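**Avaliação de equipamento – tampo de bancada Rulico, acabamento mate**

O presente parecer refere-se ao tampo de bancada Rulico, adquirido através do distribuidor Kurek e instalado nas salas de trabalhos manuais do centro de formação de Ekcombe. O período de avaliação teve início em março e abrangeu a utilização diária por turmas de montagem, encadernação e pequena reparação.

O tampo foi entregue em embalagem adequada, com os cantos protegidos e sem danos de transporte. A montagem exigiu duas pessoas e ficou concluída numa manhã. As instruções, disponíveis apenas em inglês, omitem o aperto recomendado para os parafusos centrais – lacuna que o fabricante deveria corrigir. O preço unitário foi de 937 euros, ao qual acresceram 200 euros de transporte.

No que respeita à superfície, o acabamento mate reduz de forma apreciável os reflexos da iluminação de teto, aspeto valorizado pelos formadores nas sessões do final da tarde. As peças pequenas distinguem-se bem sobre o tampo, embora se recomende o uso de tabuleiros com rebordo para evitar que rolem. 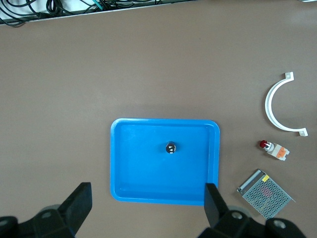
A limpeza faz-se com pano húmido e detergente neutro. As manchas de cola branca saíram sem esforço; as de tinta permanente obrigaram à aplicação do produto de limpeza Zistum, vendido à parte, e deixaram uma ligeira diferença de brilho em dois pontos. Não se registaram empenos. A orla frontal, pelo contrário, começou a descolar numa das extremidades ao fim de 3 meses, tendo a Kurek procedido à reparação ao abrigo da garantia.

A altura fixa constitui a principal limitação do modelo. Os formandos de maior estatura queixaram-se de desconforto em tarefas prolongadas, e os calços opcionais (referência 3609) revelaram-se pouco estáveis, pelo que a sua compra não se aconselha.

Ponderados estes elementos, o tampo Rulico é considerado apto para salas de formação com utilização intensiva, com reserva quanto à qualidade da orla. A eventual aquisição de novas unidades deverá ficar condicionada à confirmação, por escrito, do prazo de garantia aplicável aos acabamentos.

Ekcombe, 26 de julho de 2024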